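Storage & Organization > Bags and Totes > Packing

Hurier Community uses cookies to keep you signed in. Accept | Manage settings

Soft tote tips over when packed with small tubs

Ewan MacRitchie
05/11/2019

I carry small clear plastic tubs with lids in a soft white tote with yellow handles. Each tub is 50 mm high. The base of the tote is 330 mm long when pulled square. The tote has no base board and no side stiffening, so it starts out like this:

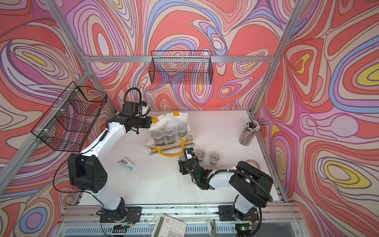
Tote flat on the table, slightly crumpled.

My current method is to lift one side by the handle, open the mouth and place the tubs one at a time. The first two tubs are the problem. The far side folds down over them and the third tub ends up on top of fabric. The lower part of the bag also creases under its own weight when the bag is held at an angle.
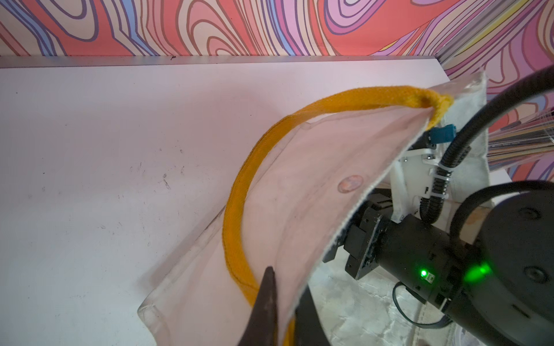 Bag at an angle, with the orange-yellow handle looped across its face.

Once the tubs are in two rows the tote holds its shape reasonably well, but the rows don't sit at the same height. The front row is lower than the back row.
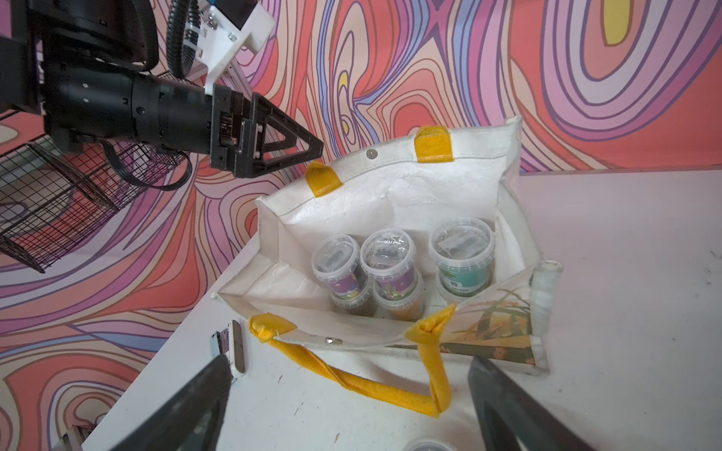

Six tubs in two rows. Snaps are on the inner top edges.

Two things I need to know. Is there a loading order that keeps the far side up? And should I level the two rows before closing the snaps, or does it not matter for a short carry?

758 characters was my first draft, so I have left out the rest. Ask if you need dimensions.

3 shares | 2 comments

pell_grove

Load the corners first. Put one tub in each back corner, tight against the side panels, then fill the middle of the back row. The back panel can't fold in past that point. After that do the front row in the same order, corners and then middle.

Fold the long handle forward over the near edge and leave it on the table while you load. If it drops inside, you will have to pull it out from under a tub later.

Level the rows. Uneven rows shift toward the low side when the tote is picked up, and the lids on the high side rub. A folded dish towel under the front row is enough. Check that it lies flat in the corners.

11 people found this helpful

marten_k

Just buy a stiffer bag. I switched to a Relura crate and stopped thinking about it.

0 people found this helpful

Ewan MacRitchie

Corners first works. The back panel stayed up on every load I tried. I used a towel under the front row and both snaps close without pulling.

A crate is no good to me because the tote has to fold for storage. I plan to keep it in one of the wire baskets by the table, probably the long one on the back wall.

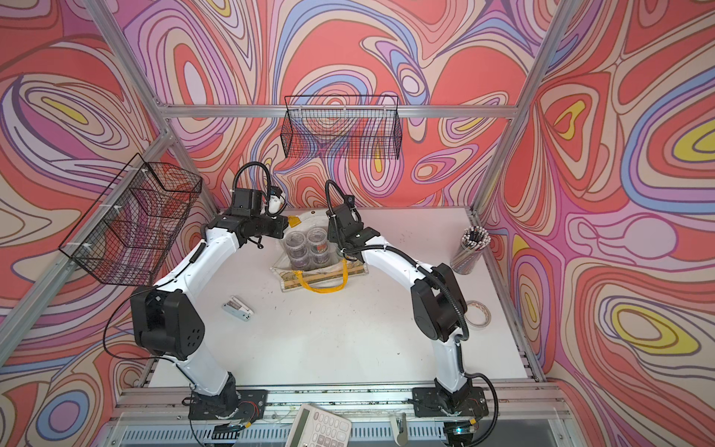
Wire baskets on the left and back walls.

pell_grove

Either basket will do. Close the snaps and fold it in thirds with the handles inside, so that no loop catches in the mesh.

757 views | 5 shares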